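Brondholm says its old library will reopen "bigger and better." The plans suggest otherwise

The town of Brondholm wants to close its branch library on Woldemariam Street in January and reopen it later in the year inside the former post office, two blocks away. The town calls the move an upgrade. A look at the numbers it handed out this week leaves room for doubt.

According to the plan, the new branch will hold 3000 books on open shelves. The brochure prints that figure in large type and leaves out how many the present branch holds. Asked for the number, the town's head of public services, Fulgencio Goicoechea, said he did not have it with him and that readers "will notice the quality before the quantity."

Opening time is another matter. The brochure promises "flexible access," a phrase that appears four times. In the staffing sheet attached to the back, the desk is manned until 4 p.m. After that, visitors would let themselves in with a card and check out books on their own. Schools in Brondholm let out at 3:15.

"So the kids get 45 minutes with a librarian, if they run," said Yolanda Requena, who has worked the desk at Woldemariam Street for 11 years. She learned about the new hours from the brochure.

The town also points to a survey in which most people who answered were in favor of the move. It got 195 replies. The question they were asked was whether they would like "a modern, bright library close to shops and parking." It did not mention the shorter desk hours, and it did not mention that the old building would be put up for sale.

That sale is where the plan gets thin. The town expects the money to cover most of the work on the post office, yet it has no offer for the building and has not had it appraised. Goicoechea said interest was "strong." He would not say whose.

Brondholm has heard this kind of promise before. When neighboring Draltlow moved its branch into a shopping arcade, residents were told the smaller space was a first stage. The second stage was dropped the following spring, and the arcade branch is still the only one they have.

The design firm hired for the job, Skukthorpe, has not yet said where the books will go. Vega Aranda, who leads the project for the firm, said the first task was to settle "mood and materials" and that shelving would be worked out later.

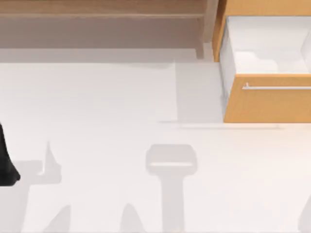
A computer rendering with a white floor and a light brown wooden unit along one side.

Later may be a problem. The council is due to vote before the shelving plan is done, and the post office has 128 square meters open to the public. Aranda said that was enough. Requena, who paced it out on her lunch break, said it depends on whether anyone plans to sit down.

A petition asking the town to hold off until the building has been appraised had 267 names on it at noon. Council member Montserrat Barrios said she would read it but did not expect the date of the vote to change.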